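Teaching the arm from a distance: news from the simulation group in Pluvuvdale

Since September our group at Reisinger has worked on a new set of lessons for the robot arm. The arm and its table exist only in the simulator, which we call Flallex. A person sits at a desk in Pluvuvdale, moves a hand controller, and the arm in the simulated room follows. Everything the person does is saved, and later a learning program studies the recordings and tries to do the same work alone. 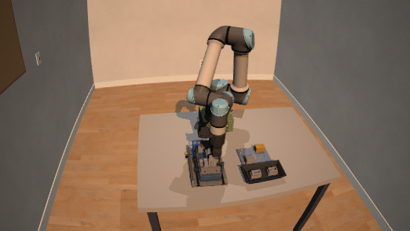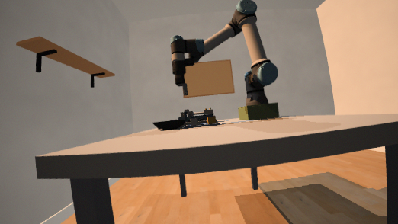
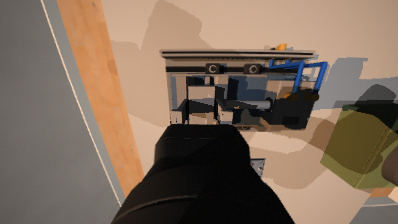 The simulated arm at its table in Flallex. In the second view the gripper is holding a flat tan board above the tabletop.

Many readers have asked us how such a recording is made, so I will try to explain it in simple words. The operator first puts on the headset and waits for the arm to go to its start position. Then he or she presses the side button, and from this moment the arm copies the movement of the hand. If the button is released, the arm stops where it is. This is very useful when your own arm becomes tired, or when you must turn your body to see better. You release, you move your hand back to a comfortable place, and you press again.

One recording takes a little less than 2 minutes when the operator has practice. In the first week it took much longer. The difficult part is depth. In the headset the parts look near, but the fingers can still be too high, and you close them on the air. For this reason we now give the operator more than one view of the table, and it is allowed to stop and look at a second view before closing the gripper. These pauses stay in the recording. We discussed for a long time if we should cut them out, and for now we keep them.

Until now we have 1,694 recordings. After checking, 792 of them were accepted for training. The others are not thrown away. In some the part was dropped, in some the operator touched the table too hard, and in quite many the task was finished well but the start position was wrong, so the program would learn from a bad beginning. We want to use the dropped parts later, to show the program how a person corrects a mistake.

The software which collects the recordings is called Jaden. The new version saves the position of each joint together with the opening of the gripper, and it writes a short note when the operator has released the side button. Please update before your next session. Old recordings can still be opened, but they don't have these notes, and you will see an empty column.

Some advice from the operators who have made the most recordings:

Move slowly in the last part before you touch something. A fast movement far from the table is no problem.

Do not try to repair a bad grip by pressing harder. Open the fingers, go up a little, and start again.

If the arm is between you and the part, change the view. Do not guess.

Take a break after 40 recordings. We saw in the data that the movements become less smooth after this number, also with experienced people.

We are looking for more operators for the spring lessons. You do not need to know programming. It is possible to come on Saturday mornings, and the first session is only for practice and is not saved. Please write to the simulation group through the usual Reisinger address and tell us if you are left-handed, so that we can prepare the controller for you.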